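ワクチン保冷バッグ「ガダルス」(Gadalus)
販売元:Grusteseo

こんにちは、商品担当のヤブシラ・マモ(Yabsira Mamo)です。接種会場への持ち運び用の保冷バッグ、また入荷しました!前回はあっという間になくなってしまって、お待たせした診療所のみなさん、すみませんでした。

私、もともと訪問接種のチームにいたんです。当時のバッグは肩ひもが細くて、坂道をのぼるたびに食い込んで本当につらかった……。なのでガダルスは、まず肩ひもで選びました。幅広で、冬のコートの上からでもずれにくいです。

冷蔵(2〜8℃)で運ぶワクチン用で、冷凍品には使えません。バイアルは専用トレーに立てて45本まで入ります。ふたの外側に温度表示があるので、開けずに庫内の温度を確認できるのがうれしいところ。保冷時間は33時間ほどですが、開け閉めの回数や外の気温で変わるので、記録用の温度ロガーは必ず一緒に入れてくださいね。 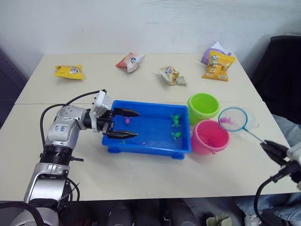
保冷剤は凍らせてすぐ入れても大丈夫ですか?
凍らせた直後のものは避けてください。室温に少し置いて、振ると中で水が動く音がするくらいになってから入れます。ワクチンが凍ると使えなくなってしまうので、付属の仕切り板も忘れずに。

お値段は本体、トレー、仕切り板、保冷剤四枚のセットで205ドル。保冷剤の追加は別売です。「トレーだけ欲しい」というご相談も多いのですが、こちらは11月に単品で出せそうです(色は白のみ、たぶん!)。
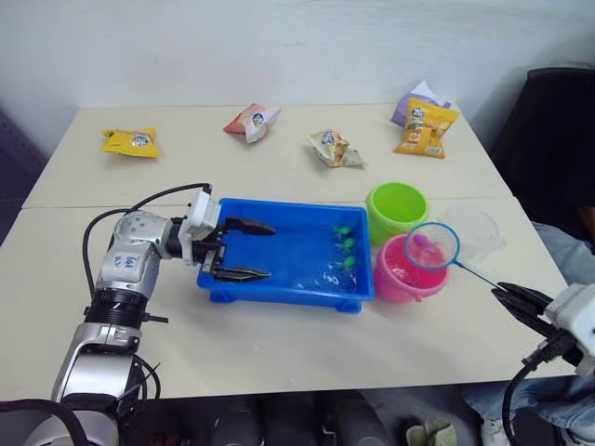
Grusteseo 商品ページ 2枚目

ご購入者の声もひとつ。巡回接種をされているアーリヤ・シャルボノーさんからは「内側がさっと拭けて、片づけが早くなった。ファスナーは最初ちょっと固い」といただきました。ファスナー、確かに固いです。私も新品のときは両手で引いてます。何日か使うとなじんできますよ。

お手入れは中性洗剤を薄めて布で拭くだけ。丸洗いと乾燥機はだめです。消毒用アルコールは内側なら使えますが、温度表示の窓にはかけないでください、曇ります。

重さは空の状態で2,540グラム。保冷剤を入れるともう少しずっしりくるので、長く歩く方には別売の腰ベルトもおすすめです。

在庫の確認やまとめ買いのお見積もりは、お問い合わせフォームからどうぞ。私かジャクソン・マクドナルドがお返事します。

更新日:4/24/23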